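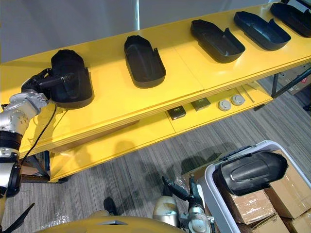 *Black trays, yellow shelf.*

Quick one tonight, it's 11 already and I have a bus in the morning. Still on the Wuneck word list. For anyone new: Wuneck is the fishing dialect they used to talk between Flukport and Trondham, and what's left of it on paper is one typed list, 2418 entries, no grammar, barely any sentences.

Got through the letter S this week. Mostly net words. *Skell*, *skelder*, *skelling* – all glossed "to mend" with no hint of what separates them. I went back to the Iordache notebooks hoping for a sentence or two. Nope. One *skelder* with a question mark after it. Thanks. 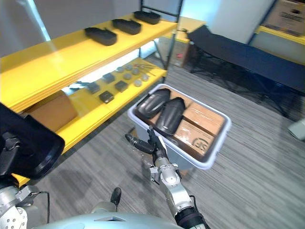 ## The plural thing

So I've been saying for months that the -en plurals are old and the -s ones came in with the Flukport school. Not so sure now. Boat parts nearly all take -s, even the ones that look really old, and food words take -en. Could be the boats were built in Trondham and the words came along with them. Could be the typist got tired and started regularizing. I need to look at the handwritten slips, which means writing to the libary again.

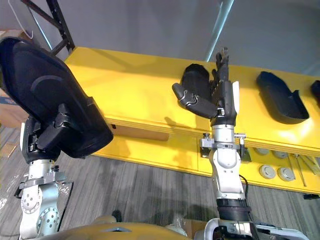
Rónán Hennessy wrote in under the June post that I'm trusting the spelling way too much, and that half my -en words might just be a nasal vowel the typist had no letter for. Fair. Hadn't thought of it. If he's right then *breden* and *brede* are the same word and my nice little table is toast.

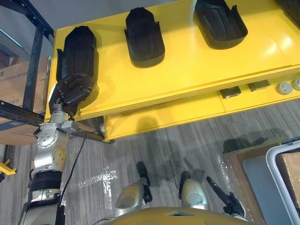

Vol. 6, p. 18

That's the reference people keep asking me for, the old article with the vowel chart. Read the footnotes, skip the map – it puts Flukport on teh wrong side of the river.

T next. It's short. Will post the redone table once I've pulled the doubtful plurals out of it.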